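Search this site Enter keywords Go

Spare Tires Should Be Standard Again

The full-size spare tire has vanished from too many family cars. In its place, buyers find a can of sealant and a small compressor, which are of little use against a torn sidewall.
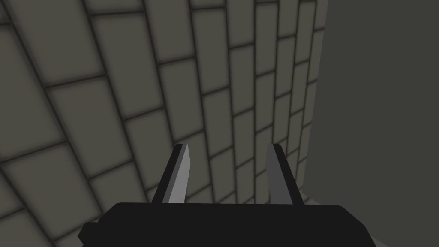
Manufacturers cite weight and fuel savings. Those savings are real, yet the driver stranded on the road to Zovstead pays for them in towing fees. My own tow last April cost $227.

Dealers should at least be required to state the omission on the window sticker — in plain type, beside the price.

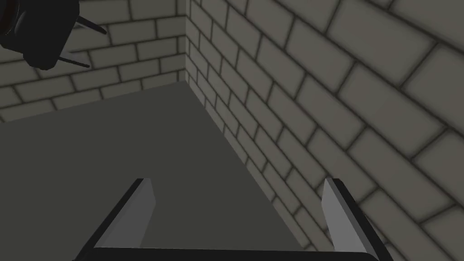

Kaja Jõgi objects that most owners never change a wheel themselves and would call for help in any case. That may be so, but a roadside technician also needs a wheel to fit.

A modest option charge would be acceptable. Silence at the point of sale is not.
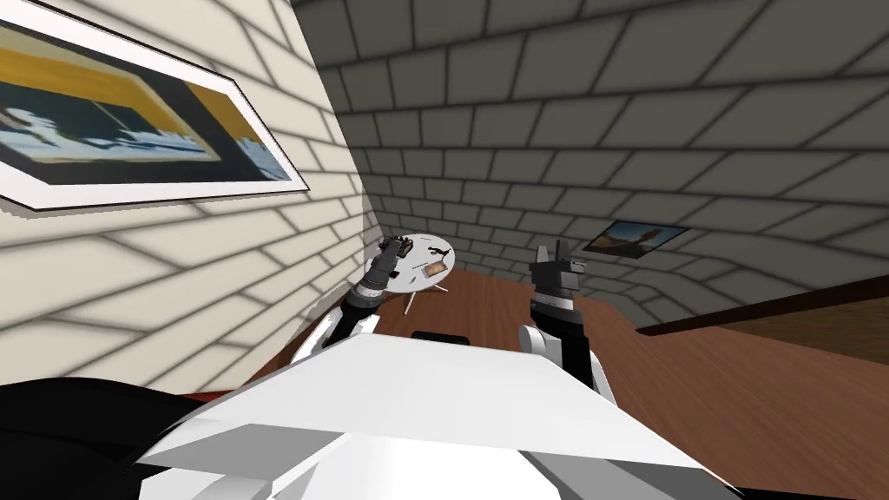

Related Items

Winter Tires and the Rumine Pass
Who Pays for Potholes in Grivum?
Reading a Lease Before Signing
Six Questions for Your Mechanic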